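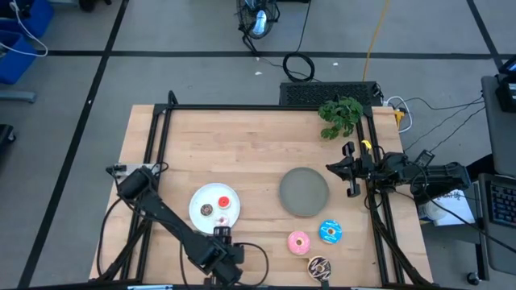
Donuts and plates on the worktable, Havcombe studio

Tabletop Assistant, part-time (two openings)
Akbari Table Studio, Havcombe
Start: March

Akbari Table Studio is hiring two part-time tabletop assistants for our Havcombe location. The job is setting out plates, bowls and small food items on a worktable, putting them back the way the setup sheet says, keeping the surface clean, and looking after the shelves the dishes come from. It is hands-on work, mostly on your feet, and most of it is done at one table at a time.

We set tables for catalogs, menu boards and training material. The sets are small. A typical one is a couple of plates, a bowl and a few pieces of food, and the client wants to see the same pieces in several arrangements. At the moment a lot of our orders are for bakery and snack tables. Later in the spring we move on to breakfast sets, with cups, toast racks and cutlery, and the assistants hired now will help pull those from storage and clean them.

Hours

Each position is 10 hours a week. Shifts start at 9 a.m. and we fix them a month ahead. If you need to trade a shift with the other assistant, that is fine as long as it goes on the board before the shift starts. We do not run evening shifts. There may be extra hours when the breakfast sets come in, but we can't promise them, so please apply only if the basic hours work for you.

What you will do

Most of a shift goes like this. You pick up the setup sheets for the day from the tray by the door. You pull the dishes named on the first sheet and check them for chips, smears and labels that have been left on the bottom. You carry them over, place them, add the food, and compare the table with the sheet. When the arrangement is signed off, you change it to the next one. At the end everything goes back where it came from.

The sheets are short. They say which dish goes where, what goes on it, and what stays off. A sheet might call for assorted donuts on the white plate, the gray plate left empty, and the remaining donuts straight on the wood. The next one might ask for the same pieces divided between both plates. You don't need to design anything, but you do need to notice when the table and the sheet disagree, and to say so before moving on.

Other regular tasks:

Washing and drying plates and bowls by hand. The matte ones show water marks and need a second cloth.

Wiping down the wood tabletops along the grain.

Restocking the food trays and sorting pieces by type and color.

Checking dishes in and out on the shelf list.

Packing sets that are going to our storage space in Trellness, and unpacking the ones that come back.

Watering the plants.

Packing takes up more of the job than people expect. Plates go on edge with a felt between each one, bowls are nested only with others from the same set, and every box gets a list taped inside the lid. We use Bimow crates for anything ceramic. They are heavy once filled, and there is a cart for moving them. If a crate is too heavy for you on your own, leave it on the floor and get another person. Please don't stack them higher than the line marked on the wall.
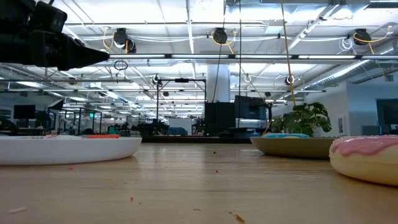

Keeping the table clean is a bigger part of this job than setting it. Frosting and toppings shed when pieces are moved, and the wood is pale enough that small specks show up from across the room, particularly under the overhead lights. Before each new arrangement you look over the whole surface, the front as well as the area around the dishes, and pick up what has dropped. A reddish crumb or a tiny white flake like the ones on the wood here would need to come up. You also check the table from a low angle as well as from above. A donut in the olive-tan bowl may show only a little blue frosting over the rim from the side, and the sheet will say whether that is what the client wants. If it isn't, the piece has to be raised or moved to something flatter. Glossy plates have their own problem, as they pick up the ceiling lights, and a fingerprint on the rim that you can't see standing up will be plain when you bend down. Handle them from underneath and go over the rim with a dry cloth before you step away.

Handling the food items

Pick up frosted pieces by the sides. Don't press on the top and don't slide them across the plate. Lift and set down. Pieces with sprinkles go on the tray in a single layer. If a piece is cracked, dented or rubbed bare in a visible spot, put it in the box marked "out" and write it on the list. Don't turn it around so the bad side faces away. The next arrangement will be seen from another side and it will have to be replaced anyway.

Nothing on the worktables is for eating, whatever it looks like. There is a separate break area with its own shelf and refrigerator, and you can keep your lunch there.

What we are looking for

You don't need experience in this kind of work. People have come to us from cafeterias, flower shops, stockrooms and school kitchens, and one came from a framing store. The things that matter are these:

You can follow a written sheet closely, including the dull parts.

You have steady hands and don't rush.

You can tell similar colors apart. Several of our dishes are close to each other – the gray and the dark gray, the olive and the tan – and they are listed as different items. Let us know if this would be hard for you. We can label the shelves in larger print, and have done it before.

You can stand for most of a shift. A stool is available and you are welcome to use it while sorting or checking lists.

You are comfortable working near other people who are busy with their own jobs. The studio is one open floor and it can get noisy.

You can keep your sleeves out of the frosting. Short or fitted sleeves, please. No loose bracelets. Long hair should be tied back.

Useful but not required: some experience packing breakable items, a driver's license for the Trellness run, and being able to write clearly enough that another person can read your box lists.

Pay and conditions

Pay is hourly and the same for both positions. The rate is on the full posting sheet, which we send to everyone who asks, whether or not they have applied yet. You are paid for training. The drive to Trellness and back counts as working time, as does waiting for a delivery. Aprons and cloths are provided and washed by us. Breakage happens and is not taken out of anyone's pay, but it has to be written down the same day, with the name of the dish, so we can look for a match.

There is parking behind the building and a place to lock a bicycle inside the side entrance. The entrance, the break area and the worktables are all on the ground floor. The upper storage shelves need a step, and if you would rather not climb, the other assistant can do that part and you can take more of the washing and sorting. We have split it that way in the past.

Training

Your first shifts will be spent with Arash Mahmoudi, who runs the tables and wrote most of the setup sheets. He will show you the shelf list, the trays and the wiping, and then have you set and reset a small table on your own. Expect to do the same arrangement more than once. You will be given the sheet to take home if you want to read it over, but please don't post the sheets online or pass them along, as some of them belong to clients.

After that you will work from the day's tray like everyone else, and Arash will check your tables before they are signed off until you are both comfortable with him checking fewer of them.

How to apply

Send a short note of up to 200 words telling us what work you have done that involved careful handling, sorting, setting up or cleaning. Paid or unpaid both count. Setting tables for church suppers or packing up a relative's kitchen would be worth mentioning. Include the hours you are free in the mornings and the earliest you could start. A résumé is optional.

We also need the names of two people who have seen you work and are willing to take a phone call. They don't have to be former managers. We won't call them until after we have met you, and we will tell you before we do.

Notes can be handed in at the Havcombe front desk or put through the mail slot, addressed to Arash Mahmoudi, Tables. If you bring it in person, mornings are best. There is a printed copy of the full posting at the desk that you can look through while you are there.

People we would like to meet will be asked to come in for a short paid trial. You will be given a setup sheet, the dishes on it and a tray of food items, and asked to set the table, change it once and clear it. We look at the result and at the surface afterward. Bring reading glasses if you use them, as the print on the sheets is small. Wear closed shoes.

We answer every note, including the ones we turn down. If you applied last time and were not picked, you are welcome to apply again, and you don't need to send the names a second time unless they have changed.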